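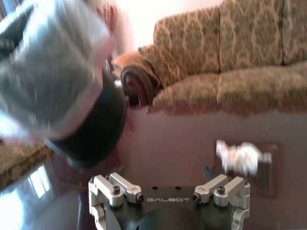
Minutes of the Spring Meeting, Mornton Street Tenants' Association
Mar 20, 2018

Chair: Hortensia Marulanda
Minutes written by: Dilani Patwary

1. Opening
The chair opened the meeting at 7:05 in the evening. The minutes of the last meeting were read and accepted with one correction: the name of the plumbing company is Handik, and it was written with two letters "d".

2. Water pressure on the upper floors
Tenants from the fifth and sixth floor reported again that the water is weak in the morning. Handik has visited the building and gave the opinion that the old valve in the basement must be changed. The owner's office has received this opinion in writing but did not answer yet. It was agreed that the chair will write a second letter and ask for a date. Mr. Jayawardena asked that the letter also mentions the noise in the pipes at night, which is worst on the side of the yard. Agreed.

3. Money
The balance of the association is $1,123. The cost of the new lock for the bicycle room was $100 and it is already paid. There are 9 apartments which did not pay the yearly fee. The chair will put a reminder in their mailboxes and will not write any names on the notice board.
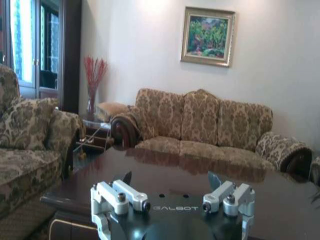
One tenant asked if the fee can be paid in two parts. The meeting had no objection. The second part should be paid before the summer.

4. Bicycle room
Keys for the new lock can be taken from Dilani Patwary in the evenings, one key for each apartment. Bicycles without a name tag will be moved to the back wall at the end of March. A proposal to throw them away was discussed for a long time and was not accepted.

5. Garbage and recycling
The collection for paper has changed to every second week. The Dorkham side entrance should stay free on the collection morning, so please do not park strollers or carts in front of it. It was asked who is responsible for the broken lid of the glass container. The chair thinks it is the city, but she will check this.

6. Yard
The bench near the gate needs paint. Mr. Jayawardena offered to do it when the weather is warmer, if the association pays for the paint. Accepted by vote, 2 against. The color was left open, as the meeting could not agree between green and brown.

7. Other matters
A tenant on the third floor has found a child's blue glove and has hung it by the mailboxes. The request for later quiet hours was moved to the next meeting.

The meeting was closed at 8:40.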